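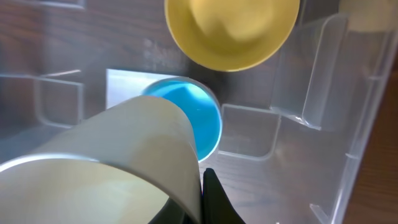
4 min read

April 9, 2023

Crawl budget and faceted URLs: notes from the Waltness migration

Last issue's item on sitemaps drew several questions about faceted navigation, so this one covers it with figures from a single site. Waltness is a mid-sized kitchen and home retailer. Its catalog runs on Tiltano, a hosted store platform that writes every filter choice into the query string. Viola Negri and Kjell Moen handled the audit. Server logs were exported for the whole of February.

The problem is a common one. A category page can be filtered by color, material, capacity, price band and brand. Each filter adds a parameter. Tiltano does not put the parameters in a fixed order, so color then brand and brand then color produce two URLs with the same content. One category with 27 products had 252 distinct URLs in the log. Most had been requested by search crawlers and by no human visitor during the month.

Canonical tags were already in place and pointed to the unfiltered category. They were being read, as far as we can tell from the index reports, but a canonical tag does not stop a crawler from fetching the page. The crawler has to fetch it to see the tag. If the site is small this costs very little. On Waltness the effect was that new product pages waited while the crawler worked through filter combinations.

What was changed

First, parameter order. Kjell wrote a rule at the edge that sorts parameters alphabetically and returns a 301 if the incoming order differs. Internal links were changed at the same time so that the site does not link to its own redirects. Anyone copying this should test it against tracking parameters, which the first version of the rule sorted along with the rest. That broke attribution in one of the email reports until it was patched.

Second, a list of filters worth indexing. Viola pulled query data and matched it to filter values. Color and material had real search demand in some categories. Price band and capacity had almost none. The five filter pages with the most demand were given static paths, their own title tags and a short block of copy, and were added to the sitemap. They link from the parent category in plain HTML.

Third, everything else. The remaining filter links were moved behind a form control that does not output an href. The matching parameters were then disallowed in robots.txt. The order matters. Pages that were already indexed got a noindex tag first and were left open to crawling until they had dropped out. A disallow rule added too early hides the noindex, and the old URL can stay in the index with no snippet for a long time.

Pagination was left alone. Each page in a series keeps a self-referencing canonical. Ubaldo Messina wrote in to ask whether pages two and up should point to page one. They should not, in our view, as the products on them are different and the crawler may stop following the links.

Measuring it

Log files are the only source we trust for this. The crawl stats report is useful for trend but gives a sample of URLs and groups them loosely. For the audit, log lines were filtered by user agent and then checked by reverse DNS. A fair number of requests claiming to be a major crawler failed the check and were dropped from the set.

Prorus was used to parse the logs. It handles gzip files directly and can group by parameter name, which saved writing a script. Its default export stops at 100 rows per group with no warning, so set the limit by hand. Agata Greco ran the same files through a spreadsheet pivot on a smaller slice and got matching totals.

We are not publishing a traffic result. The change went live alongside a template update, and the two cannot be separated. What the logs do show is a shift in which URLs get fetched: fewer filter combinations, more product pages, and a shorter gap between a product going live and its first crawl.

Questions received

Pierina Testa asks if nofollow on filter links would have done the same job with less work. Google has treated nofollow as a hint for some years, and other engines have their own handling. It also does nothing about URLs already known. We would use it as an extra measure only.

Another reader asks about hash fragments in place of query strings. These work well for filters that should never be indexed, provided the filtering runs on the client. They do not suit large catalogs where the server has to return each result set.

A reader on Yoo reports that the platform rewrites robots.txt on every theme publish and removes custom lines. We have seen this too. Keep a copy of the file and check the live version after each release. A daily fetch with a diff is enough.

Next issue: hreflang return tags, and what to do with a country version that has only part of the catalog.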